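This website uses cookies to remember your settings. Accept | Manage preferences

Print this article | E-mail to a friend

The Knife Test

A small automation shop in Grevthorpe spent July finding out which gripper could be trusted in a kitchen

Picking up a box is an old problem for robots, and most grippers on the market do it well. Picking up a kitchen knife and keeping it level over a cutting board is harder. The handle is narrow, the weight sits out in front of the grip, and the blade pushes back when it meets food.

Susia, an automation shop in Grevthorpe, wanted a two-finger gripper for a food preparation project it calls Mai. It had three candidates on the shelf. One was the gripper already fitted to its arms. The second was a wider model from Zillska, a supplier it had bought from before. The third was built in the shop from spare parts and was dropped early, after its fingers bent.

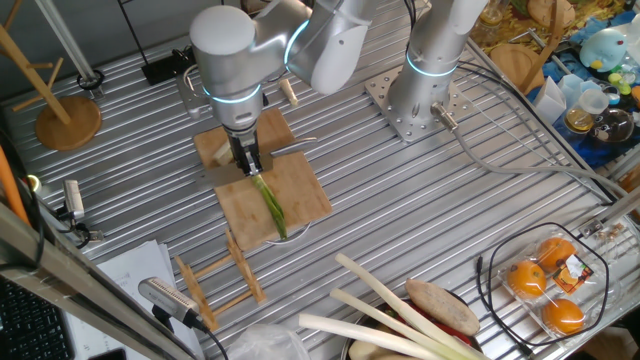
Knife work at Susia: the two-finger gripper holds the blade across the board, with a scallion below.

The test plan fits on one page. Each gripper was to make 36 knife pickups, then hold the blade out over the board while the arm moved through a set path. A pickup counted only if the handle had not turned in the fingers by the end. Scallions and leeks were chosen for the cutting trials. They roll, they come in uneven sizes, and the outer layers slide over one another, so a weak grip shows up fast.

The Zillska model closed with more force but lost points on shape. Its wide fingers touched the handle along one edge, and the knife tipped forward in 14 of the 36 pickups. The older gripper tipped it in five. New rubber pads brought the Zillska number down. They also wore through before the month was out.

Thin objects were the second part of the comparison. A gripper that can hold a thick handle may leave a gap when its fingers are fully closed, and a narrow rod will lean or spin in that gap.

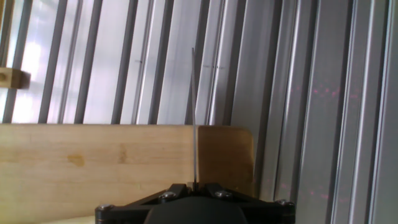 The staff scored lean by eye at first and soon gave that up. Two people looking at the same grip would give it different marks. They switched to comparing wrist camera stills, using the center of the gripper as the reference, and the scores settled down.

The wrist camera had its own trial. Susia wanted to know how much a view from the hand adds when a fixed camera already covers the table. The fixed view shows the arm and the board together, and it is the better one for planning a move. It is poor at showing the fingertips, which are often hidden behind the gripper body once the arm reaches down.

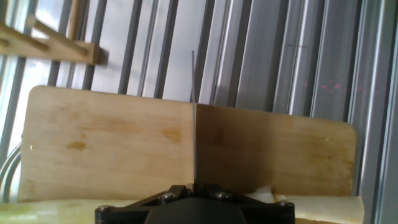
Bright metal is a problem for any camera placed that close. Reflections can be stronger than the edge the software is looking for, and a thin gray object against a gray background gives it little to work with. The shop tried fixed exposure and automatic exposure. Fixed was steadier, but it had to be set again when the daylight changed, usually by four in the afternoon.

By the end of the month the log held 2,287 grips of all kinds, from knife handles to leeks. Susia kept the older gripper for the knife and ordered narrower fingers for it. The change takes 39 minutes per arm, including calibration. The Zillska unit went to a different bench, where it handles trays.

Cutting speed is next on the list. The arm now moves well below the pace of a home cook, and the shop plans to raise it in small steps once the new fingers arrive.

Print this article | E-mail to a friend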